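The woman who runs the table shop at Promumis keeps her office at the back, behind the finishing room, and she does not own a desk. She works on a stool with a clipboard on her knee. I ask whether this is a statement of some kind.

"It's a cash flow thing," she says. "Every desk I make for myself, somebody walks in and buys."

The shop turned out 108 tabletops last year, most of them pale, most of them plain, and most of them for people who had spent a long time thinking they wanted something dark. She blames the showrooms. "They see a big walnut slab under a spotlight and they fall in love. Then they get it home and it's like having a cow in the living room."

She came to light wood sideways. Her first job was at Brotora, a kitchen outfit two towns over, where she spent six years cutting cabinet doors and looking at grain all day without being asked for an opinion on it. The opinions piled up. By the time she left she had enough of them to start a business, plus a secondhand planer that she describes as "mostly loud."

What she looks for first is the figure, the pattern the grain makes on the face of the board. Straight lines are easy to sell. The tall nested arches, which the trade calls cathedrals, are harder, and she has views on where they belong.

"Middle of the table. Always. You put a cathedral off at one end and it looks like the wood is trying to leave."

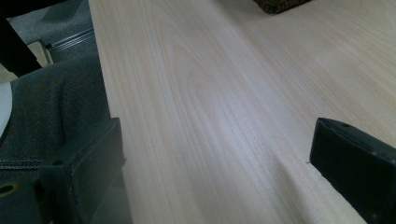
*Cathedral figure near the middle of a pale top, with fine straight grain running alongside.*

Customers, she says, have trouble with the word "blond." They hear it and expect yellow. She would call most of her tops beige and be done with it, except that beige doesn't sell furniture, and in certain lights there's a bit of pink in there that she has learned not to mention until the deposit clears.

"I said 'peach' once. Once. The guy went home and painted his dining room to match, and then he called me about it."

The finish is a house recipe that goes by Min, a name she didn't choose and can't fully explain. It goes on thin, gets rubbed back, goes on again. She wants a soft shine under a ceiling light and no more than that. Gloss, in her view, is for pianos and bowling alleys.

I ask how people should look after a top like this, and she sighs like someone who has written the care sheet and watched it get used as a coaster.

"Wipe it. Damp cloth, dry cloth. That's the sheet. I had it down to one line and they made me add a logo."

Does she mind scratches?

"On mine? I don't have one, remember? On yours, no. The first scratch is terrible and then you get to eat dinner."

The business has grown enough that she has been asked to do something sensible with it. Jetum, a chain that sells office furniture by the floorful, wanted 600 matching desktops by June. She went to the meeting, liked the sandwiches, and asked what they meant by matching. They meant identical. She brought out two boards from the same log and laid them next to each other on the conference table, and the conversation got shorter from there.

"They said, could I get the grain to repeat. I said, have you thought about wallpaper?"

She did take a smaller order from them in the end, for reception counters, and she admits that it paid for the new roof over the lumber rack. The old one had a leak that she'd been handling with a bucket and a positive attitude.

Before I go, she walks me along the rack and pulls out boards the way other people show you pictures of their grandchildren, with about the same regard for whether you have a bus to catch. Some are already spoken for. A wide one near the bottom isn't, and she has left it there for nearly a year. I ask what it's for.

"That's my desk," she says, and pushes it back in behind two others.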